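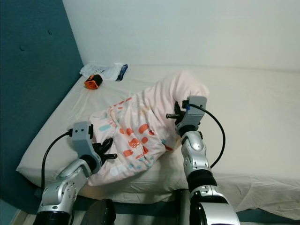 ### 3.2 Resale of vintage scarves

We compared 70 silk scarves offered second hand in the Dusness shops during August. Each seller was asked how the price was made.

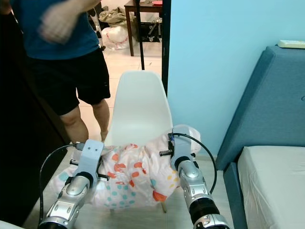
Age alone had a weak effect on the price. A scarf with its first label was sold for 30 percent more, and this agrees with the earlier work of Pîrvu and Chiriac.

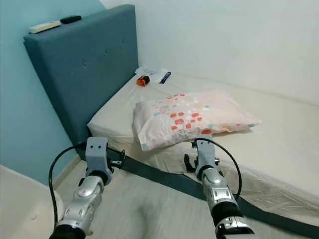

**Figure 6.** Single bed with blue-toned upholstered headboard; two remote controls on its top.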